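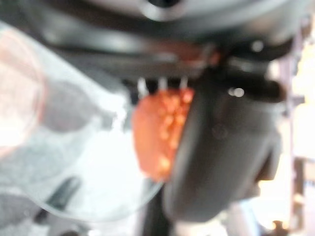 How long can a whole pineapple stay out on a table before it has to be cut?
Two to three days at room temperature, in most houses. After that the base softens, and the fruit should go into the refrigerator or under the knife.

Checking a whole pineapple before cutting

A pineapple gains almost no sweetness after harvest. It softens and changes color, so the check is for condition.

1. Smell the base. A faint sweet smell is right. A vinegar smell means fermentation has started.
2. Press the body near the base with a thumb. It should give slightly and spring back.
3. Look at the eyes, the diamond-shaped segments. Reject fruit with mold or leaking juice between them.
4. Inspect the crown. The leaves should be firm, with no gray fuzz where they join the body.

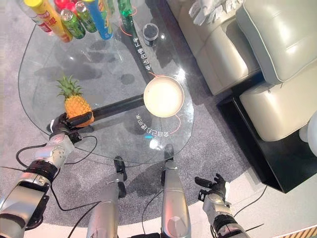

Small pineapple on a glass table, crown toward the upper left, bowl to the right.

Setting it out

Wipe the glass first with a damp cloth. Dry it fully, as a wet ring under the fruit encourages mold. I use a Tovik microfiber cloth, washed without softener. In August, or in any room above 76 degrees Fahrenheit, allow one day only.

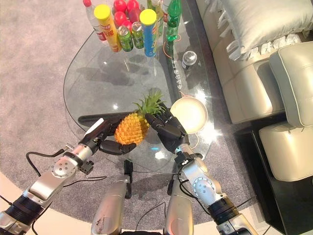

Moving the fruit to the board takes two hands. The crown alone is a poor handle, particularly on ripe fruit, where it can twist off under the weight. Support the body low on one side and steady it near the base of the leaves, the grip used over the glass coffee table. Lift straight up, then carry. The eyes have hard points that can mark a soft surface, so avoid sliding.

Cut off the crown and the base, stand the body upright, and slice the rind away in strips. Refrigerate cut pieces in a covered container and use them within four days.

Chibuzor Aliyu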